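News > Open Day > Call for participants

Print this page | E-mail this page

Wanted: people willing to stand near a robot and ask it for breakfast

Civon is looking for visitors to take part in the demonstration sessions at its open day this November. No experience is needed. If you have experience, please try to keep it to yourself until the questions at the end.

We have held an open day every year since 2014. For most of that time it consisted of a slide show, a tour of the corridor and a video of an arm stacking blocks, shown at a speed we preferred not to discuss. Last year Ashok Semwal read the comment cards. The most frequent comment was about the parking. The second was "Does it do anything?" Ashok took this personally, and the steamed bun session is the result.

Two arms, a steamer and a plate of buns make up the whole show. The arms have to get buns out of the steamer and onto the plate, or off the plate and back into the steamer, depending on what the visitor asks for. A bun is a harder thing to pick up than it looks. Squeeze it like a block and you have a pancake. Squeeze it politely and you have a bun on the floor, which Pushpa Pant, who runs the lab, would like us to stop describing as "a partial success."
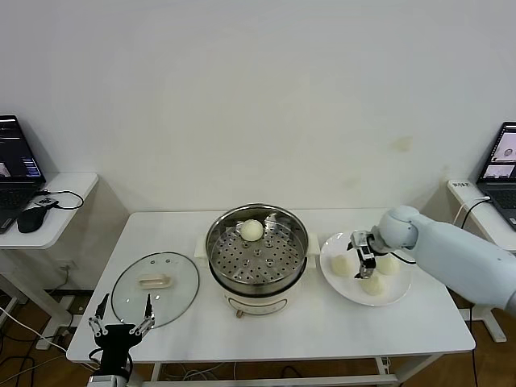 Bun work at the main table, with three on the plate and one still in the steamer.

What you would be doing

Sessions last 40 minutes and take a small group. You will get a short safety talk from Ans Baert, who gives it very well and expects you to remember it. After that each participant takes a turn giving the arms a task from a printed menu. You may then change something: move the plate, turn the lid over, put a bun where no reasonable person would put a bun. We would like to see what happens. So, we suspect, would you.

Between turns you fill in a one-page form. It asks what you thought the robot was about to do, what it did, and how you felt about the difference. Please write in sentences. Last spring's trial run produced a stack of forms that said "fine," and Vivek Nautiyal has still not worked out what to plot.

Who we want

Adults of any background who can stand for most of a session or would like a chair (tell us and there will be a chair). We are especially keen on people who cook for a living, people who have taught small children to use tongs, and people who think the whole business is silly. We have plenty of engineers. Engineers may apply, but they go on the waiting list behind everybody's aunt.

You should be comfortable with being filmed from the neck down. Long sleeves must be rolled up and dangling scarves left on the hooks by the door. Please don't eat the demonstration buns. They have had a long day. There will be separate buns.

What you get

A visitor badge, lunch, and a gift card for 100 dollars, paid at the end of the session whether or not the robot cooperates. We can't cover travel. You will also be able to tell people that a machine handed you a bun, and they will ask if it was good, and you will have to explain about the separate buns.

We are also hiring one host

The host greets each group, walks them to Room 191, keeps the sessions running on time and talks during the quiet parts. There will be quiet parts. The arms think before they move, and a room full of strangers watching a motionless gripper can get very still. The right person can fill that gap without promising anything on the robot's behalf. This is a paid temporary post covering the open day and two rehearsals. Retail, museum or kindergarten experience would all be useful.

How to apply

Write to Pallavi Pal at the open day desk with your name, the part you want (participant or host) and a line or two on why. Hosts should add a résumé and tell us about a time they had to keep a crowd happy while nothing was happening. Please mention any food allergies. Everyone who writes will get an answer, from a person.

Last updated: 01/03/2019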